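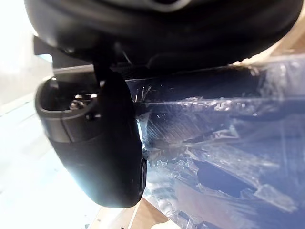
Wrist view, film-wrapped bundle

Gripper faults out on plastic-wrapped items, vendor says it's "normal"

We run a Zarnska arm on a put-away job at our Penstead site. Since Monday it has thrown error 286 (grip force not reached) 13 times, nearly always on items in clear film. Support told me to recalibrate the fingers. I did. Twice. I don't buy that calibration drifts in one morning.

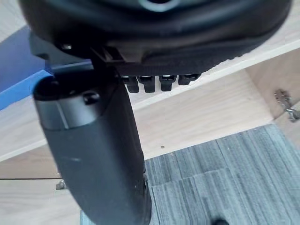

Same wrist camera, over the shelf

It never faults at the shelf when it's holding cardboard. Has anyone fixed this for real?
Emiliano Vallejo

2 answers

Aitana Villalobos
I'd be suspicious of the "normal" part too. Shiny film can slide over whatever is inside it, so the fingers close, the load shifts and the force reading drops. Recalibrating won't touch that. Before you blame the film, jog the arm out over open floor with nothing in the grip and close it six times.
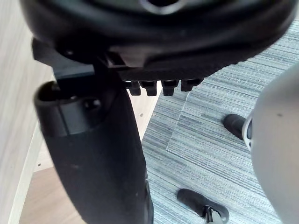

If you get 286 with no load, it's the finger or the cable. If you only get it with film, slow the close speed and log the force curve. And don't raise the force limit just to shut the alarm up, whatever support says. Keep people out of reach while you test.
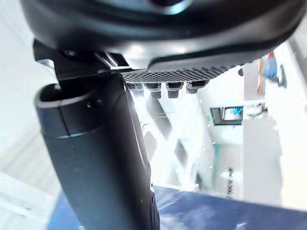 Answer 2

drenarstead_tech
had 283 not 286 but same thing probably. we swapped the finger pads and it went away for a week, then came back. Echevarría sells grippier ones, pricey, not convinced they do anything. did you try turning it off overnight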